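La bolsa de malla

Entrada de mi enciclopedia casera de cosas de mercado, letra B

La bolsa de malla (en mi casa siempre fue «la redecilla», y así la voy a llamar cuando me despiste) es un saco de hilo anudado o tejido que se estira según lo que le metas. Vacía cabe en un puño, llena te puede cargar las naranjas de toda la semana, ¡y las patatas encima! Yo tengo 7 colgadas detrás de la puerta y sigo comprando.

Origen y materiales

Viene de la red de pesca, o al menos eso es lo que más me convence: mismo nudo, misma aguja, misma paciencia. Las primeras que conocí eran de algodón. Luego llegaron las de nailon y polietileno, más ligeras y bastante menos agradables en la mano cuando pesan. En Drasitz todavía se hacen de cáñamo, con un nudo doble que allí llaman jurnis, y la aguja que usan es corta y de hueso. Una bolsa mediana lleva 241 nudos, según el cartel del museo local (yo me fié del cartel, claro).
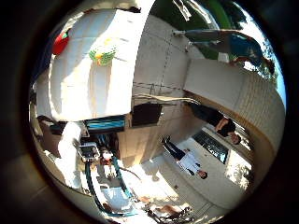 El cáñamo tiene además una cosa buena, y es que con el uso se ablanda. El algodón se ablanda también, pero se da de sí y al cabo de un par de veranos la bolsa te arrastra por el suelo si no eres muy alto. Yo no lo soy.

Usos

El principal es llevar fruta y verdura, sobre todo cítricos, cebollas y ajos, que agradecen el aire. Para las fresas no la recomiendo, y lo digo con una camisa perdida de por medio. También sirve para secar hierbas, para guardar pelotas y para lavar prendas delicadas, aunque en este último caso conviene que la malla sea muy fina.

En Brastomberg, cada septiembre, montan una feria de la cebolla donde se venden ya enmalladas, en tandas de 50. Si vas después de las once de la mañana solo quedan las pequeñas.

Variantes

La hajji es larga y estrecha, con un asa única, y se cruza al pecho. Es mi favorita para ir en bicicleta. Existe otra de fondo redondo, cosido a una base de tela, que aguanta tarros sin que se vuelquen.

Véase también: cesta, capazo, nudo de red.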